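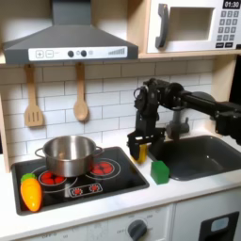

The Short Life of a Kitchen Filter

Range hoods are sold on airflow. The figure on the carton gives the volume of air the fan can move in a minute, usually measured at low resistance. Installed in a house, the same fan has to pull through a filter, a damper, a length of duct and a wall cap, and each of these takes a share. A hood rated at 300 cubic feet per minute may deliver well under that figure once the duct has turned two corners on its way outside.

Vaughan Merrick has spent most of his working life measuring the difference. His shop, Arberg, tests residential ventilation for builders and landlords in a cold part of the country where windows stay shut from fall to spring. The equipment is plain: a capture box taped over the hood inlet, a calibrated fan, a pressure gauge and a logbook.

"The motor is rarely the problem," Merrick says. "People replace the motor and keep the duct."

His first check is the duct diameter. Reducing a six-inch outlet to a four-inch pipe cuts the open area by more than half, and the fan responds with more noise and less flow. Flexible duct is worse than smooth metal of the same size, especially where it sags. The damper comes next. Cooking grease hardens on the hinge until the flap opens only partway, and the obstruction is hidden from below.

Filters are the third item. Mesh types consist of layered aluminum that catches droplets as the air changes direction. As the layers load up, resistance rises. Baffle types have wider passages, so they clog slowly but let more of the fine aerosol through to the duct. Charcoal pads, used in hoods that return air to the room, reduce odor for a limited period and do nothing for moisture. They cannot be washed.

The Karaca apartments, a row of rental units that Arberg surveyed in January, had recirculating hoods throughout. Most of the charcoal pads were original. Merrick recommended ducting the end units, where the exterior wall was within 3 feet of the range, and a fixed replacement schedule for the rest.

Mounting height also matters. A hood set too high loses the plume to cross drafts before it reaches the inlet. Front burners are the weak point of shallow models, and Merrick's advice to tenants is to move the big pot to the back, start the fan before the burner and leave it running for roughly 10 minutes afterward.

Low speed is enough for most simmering. Searing calls for the high setting and a source of replacement air, such as a window opened slightly in the next room.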